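硬水地区厨房水垢的清除与日常维护

编制：Trundura 住宅服务处　技术指导科
适用范围：Stusmont 片区的租住单元及公共厨房

一、编制说明

Stusmont 片区的生活用水取自石灰岩含水层，硬度偏高。住户反映较集中的问题包括：水龙头出水变细，水槽表面发白，电热水壶内壁结壳，玻璃器皿洗后留有斑痕。上述现象均由钙、镁碳酸盐沉积所致，不影响饮用，但长期放任会缩短器具的使用寿命，并增加加热类电器的耗电量。

本指南供住户自行处理一般程度的水垢，不涉及供水管道和燃气热水设备的内部除垢。后两类工作应由持证人员进行，住户不得自行拆卸。

本处管理的单元最多 528 户，各栋楼的水槽、台面和护墙材料不尽相同。入住时随钥匙发放的《单元设施表》列明了本户所用材料，动手清洁前请先查阅该表。设施表遗失的，可向所在楼栋的服务窗口申请补发。

二、用品准备

所需用品均可在一般商店购得：

食用白醋，或食品级柠檬酸粉
软质海绵及超细纤维布
旧牙刷
橡皮筋及小号保鲜袋
丁腈手套
中性洗洁精
木质或塑料刮片

不得使用钢丝球、金属刮刀和含研磨颗粒的去污粉。盐酸类洁厕剂不适用于厨房，在任何部位均不得使用。

柠檬酸溶液宜现配现用，以一平汤匙柠檬酸粉兑半升温水。白醋可与清水等量混合，垢层较厚时可直接使用原液。配好的溶液如暂时存放，应在容器上写明内容物，并置于儿童不能触及之处。不得使用饮料瓶盛装。
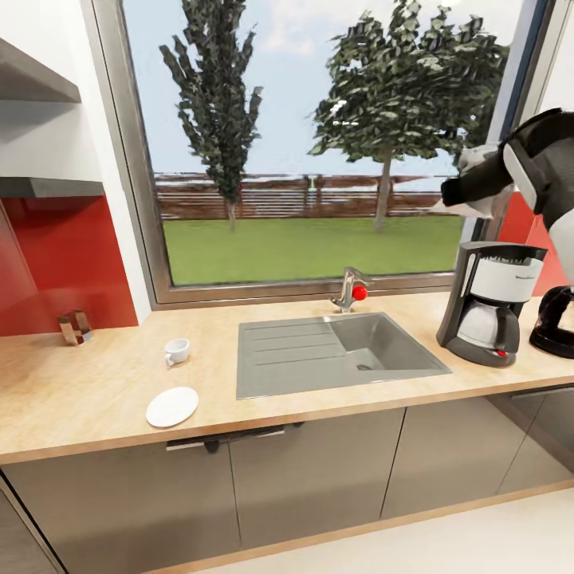 操作前应打开窗户或开启排风设备。酸性除垢剂严禁与含氯漂白剂混合，也不得在刚使用过漂白剂、尚未冲净的表面上使用。两者接触会产生有毒气体。如误混并闻到刺激性气味，应立即离开厨房，关上房门，待充分通风后再返回。出现持续咳嗽或眼部不适的，应及时就医。

皮肤沾上溶液时，用清水冲洗即可。溅入眼内的，应以流动清水持续冲洗，并寻求医疗帮助。

三、水龙头与起泡器

出水变细或水流分叉，多由起泡器滤网堵塞引起。处理步骤如下。

1. 关闭水槽下方的角阀，将水槽排水口盖好，防止小零件落入。
2. 在起泡器外圈垫一层软布，逆时针旋下。旋不动时不要使用管钳强拧，改按下文的包裹法处理。
3. 取出滤网和密封圈，记住各零件的叠放次序。建议按拆下的先后在布上依次排开。
4. 将滤网浸入柠檬酸溶液，气泡停止后用旧牙刷轻刷。橡胶密封圈不必浸酸，以清水洗净即可。
5. 冲净各零件，按原次序装回，以手拧紧。
6. 打开角阀，放水片刻，检查接口有无渗漏。

包裹法适用于不能拆卸的龙头。在保鲜袋中倒入白醋溶液，套住出水口，使滤网完全浸没，用橡皮筋固定。停留时间以一小时为限，镀层已有划伤或起泡的龙头应缩短至一刻钟，并随时查看。取下后放水冲洗，再以干布擦净龙头外表。

有色涂层、黄铜原色及仿古处理的龙头，一律不得使用白醋或柠檬酸，只能以中性洗洁精擦洗。

四、水槽

不锈钢水槽可用浸过白醋溶液的软布敷于白斑处，稍候片刻后顺纹擦拭，随即冲净。不宜让酸液在槽内过夜。

复合石英及其他合成材料的水槽，耐酸程度因产品而异。应先在落水口附近选一小块不显眼处试用，冲净擦干后观察是否变色。深色合成水槽上的白雾经常是水垢与洗涤剂残留的混合物，先以中性洗洁精清洗一遍，再判断是否需要除垢。

搪瓷水槽的釉面如有缺损，酸液会侵蚀底层金属。此类水槽只可短时擦拭，不可浸泡。

沥水板的凹槽容易积垢，可用牙刷沿槽的方向逐条刷洗。

五、护墙板与台面

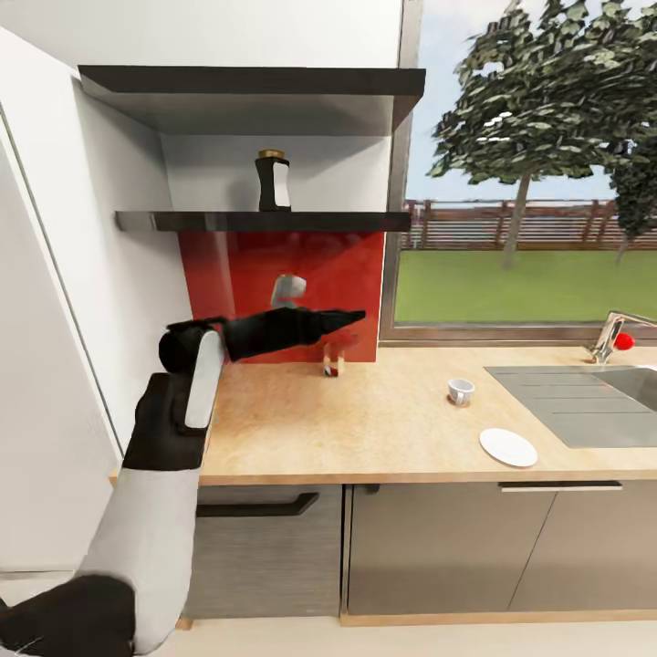
护墙板上的水渍宜在形成当日处理，干结时间越长，清除越费力。玻璃护墙板本身耐酸，可用拧至半干的布蘸白醋溶液自上而下擦拭，再以清水布过一遍，最后用超细纤维布擦干。深色高光板面最易显出擦痕，上图中的深红色玻璃即属此类，板面上还能看到模糊的灰白色倒影，擦拭后可借这类倒影检查有无遗漏。擦拭前应先将靠近板面的物品移开，例如图中立在台面上的红标签小瓶。瓶底和瓶身背后的部位也应一并擦到。板缝的密封胶不耐长时间浸泡，擦到接缝处应换用干布。

瓷砖护墙的釉面可按同样方法处理，但砖缝填料多为水泥基，遇酸会逐渐粉化。宜用棉签或小块海绵局部施用，避开砖缝，完毕后立即冲净。

台面的处理方法取决于材料。大理石、石灰石等含钙石材遇酸即受腐蚀，哑斑一旦形成，普通清洁手段无法复原，因此只可使用石材专用的中性清洁剂。花岗岩虽较耐酸，其表面封护层仍可能受损，同样不建议使用白醋。

木纹饰面及实木台面应避免积水。龙头底座周围的水垢，可先用湿布敷软，再以塑料刮片轻轻推起，随后擦干。台面接缝如已鼓起或发黑，应停止用水清洁，并向服务窗口报修。

六、加热类电器

电热水壶除垢时，注入清水至最高刻度的一半，加入一平汤匙柠檬酸粉，煮开后断电，静置半小时。倒去溶液，以清水冲洗，再煮一壶清水倒掉。壶底仍有残垢的，可重复一次。不得以硬物刮擦壶底。

滴滤式咖啡机应优先采用制造商指定的除垢程序。说明书无特别规定的，可按以下方法进行：

1. 取出滤纸和咖啡渣，洗净滤篮。
2. 水箱中注入柠檬酸溶液，玻璃壶放回原位。
3. 开机，待溶液流出一半左右时关机，静置半小时。
4. 重新开机，使余液流尽。
5. 倒掉溶液，以清水空煮两遍，水箱和玻璃壶分别冲洗。

除垢期间应在机器上放置提示字条，防止他人误饮。公共厨房必须执行此项。水箱内装有滤芯的，除垢前应先取出，完成后再装回。

洗碗机和蒸汽烤箱须使用各自的专用除垢剂。柠檬酸用量不当可能损坏密封件，由此产生的维修费用不属于本处承担的范围。

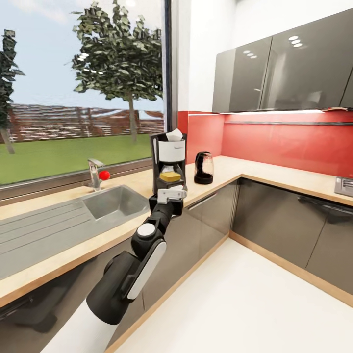 斯图斯蒙特，11月

采暖季补充说明。进入采暖季后，热水用量上升，加热类电器结垢速度随之加快。本处技术指导科负责人 Bianca Onu 在本季工作会上提出，公共厨房应将电热水壶的除垢间隔由每月一次缩短为每 2 周一次，采暖季结束后恢复原间隔。住户自用电器可参照执行。

装有 Dikevura 软水装置的楼栋，不适用上述缩短间隔的要求，但应按时补充再生盐。补盐工作由楼栋值班人员完成，住户如发现装置指示灯呈红色，请电话告知服务窗口，不要自行打开盐仓。软水装置只接入热水管路，饮用和烹饪请继续使用冷水龙头。

Filip 楼的软水装置正在更换，更换期间该楼按无软水装置的楼栋办理。施工造成的短时停水，以楼内张贴的通知为准。恢复供水后，应先打开水槽的冷水龙头，放至水色清澈，再使用热水和各类电器。此时起泡器容易被管道中脱落的颗粒堵塞，如水流明显变小，按第三节清洗滤网即可。

七、日常维护

定期除垢不能代替日常擦干。每次用水后以干布擦拭龙头底座和水槽边沿，可明显减少沉积。抹布应单独晾挂，不宜长期搭在龙头上，布料保持的潮气会使接触部位较早结垢。

公共厨房按下列周期维护，记录写入门后登记表。

每日：擦干水槽、龙头和操作台面，倒空电热水壶余水。
每周：清洗沥水板，擦拭护墙板，检查角阀有无渗水。
每 2 个月：拆洗起泡器，对咖啡机进行除垢。
每 6 个月：由本处人员检查龙头阀芯和水槽密封胶，必要时更换。

登记表应写明日期、部位和所用清洁剂。同一件电器由不同人员先后使用不同清洁剂时，前一种未经冲净，可能与后一种发生反应，因此登记不可省略。
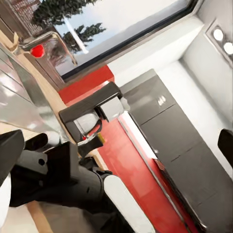 玻璃器皿的斑痕可用稀释白醋浸泡后冲洗。若反复清洗后仍呈雾状，且指尖触摸有粗糙感，多属玻璃表面受到侵蚀，已无法清除。此类器皿可继续使用，有裂纹或缺口的应当弃置。

花洒式抽拉龙头的出水孔多为软胶制成，用拇指来回搓动即可使松软的水垢脱落，无须浸酸。软管外层如有鼓包，应停用抽拉功能并报修。

八、常见情形的处置

除垢后龙头出水仍小。先检查角阀是否完全打开，再查冷热水是否同样偏小。仅热水偏小的，问题通常在热水管路，应予报修。

装回起泡器后渗水。多为密封圈错位或漏装。关闭角阀，重新拆装一次。密封圈已变硬的，可凭旧件到服务窗口换领。

壶内出现褐色斑点。可能是水中微量铁质沉积，可按水垢同样处理。斑点处有凹坑或毛刺的，应停止使用该水壶。

台面误沾白醋。立即用大量清水擦洗并擦干。石材台面已出现哑斑的，不要自行抛光，请向服务窗口登记，由本处派员查看。

清洁后残留醋味。用清水再擦一遍，开窗通风，一般当日即可散去。

九、报修与咨询

报修时请说明楼栋、单元、故障部位和已经采取的处理措施。渗漏情况请同时说明角阀能否关闭。服务窗口的办公时间为上午九时至下午五时，其余时间仅受理无法自行止水的漏水报修。

本指南所列方法如与器具说明书不一致，以说明书为准。

相关内容

厨房排水不畅的检查顺序
硅酮密封胶的更换与养护时间
公共厨房登记表填写说明
软水装置再生盐补充须知
入住单元设施表的查阅与补发
冬季管道防冻措施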